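Mon 18 February

1/ Spent part of the morning on the washing machine question for the new place on Bhutto Street. It's a Hisense front loader, white, and it stands against a plain wall on a gray floor.

2/ Uzma Bajwa asked whether we needed a new one. The quote from Zotari was 2,982 with delivery, so no, not this year.

3/ My list before the first load: door glass, rubber seal, drum, filter cover. The cover is the small round one low on the front panel. Put a tray and an old towel down before you open it.

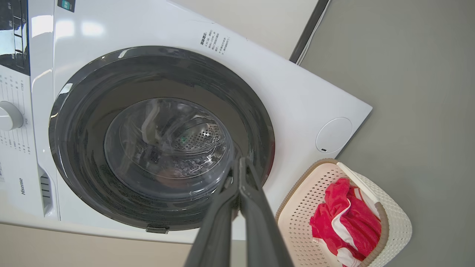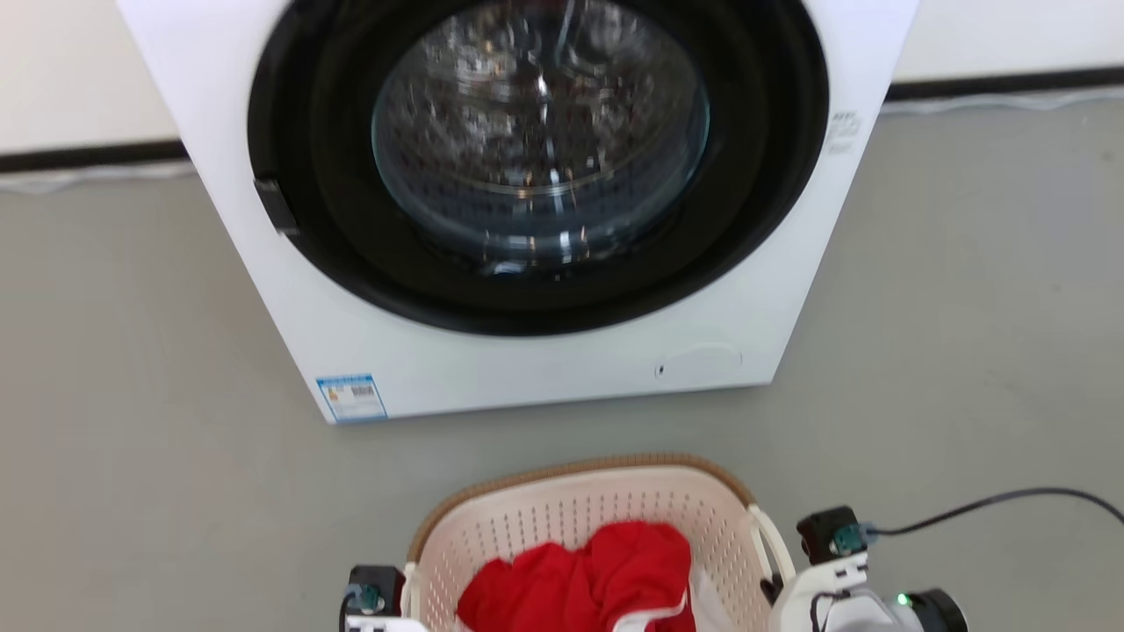
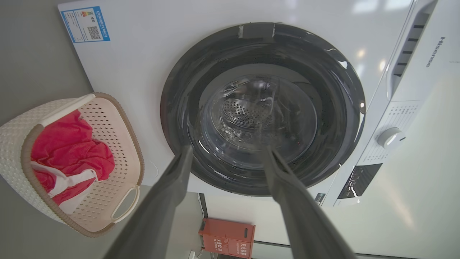
The washer, three views. Steel drum, dark ring around the door.

4/ The seal gets most of my attention. Lint and coins collect in the folds, and a cloth with warm water is enough for it. I don't use bleach there.

5/ First run will be a hot cycle with nothing in it. After that, towels. Sheets can wait until I know how it spins.

6/ Noman Magsi says to leave the door open a little between washes. I did that at the old apartment from December on and the musty smell went away — so same rule in the new place.

7/ Still to do: check that the machine is level, find the manual, and ask Junaid Ghumman for the drain hose clamp he has had since the move. If anyone has a PDF of the manual in English, please send it.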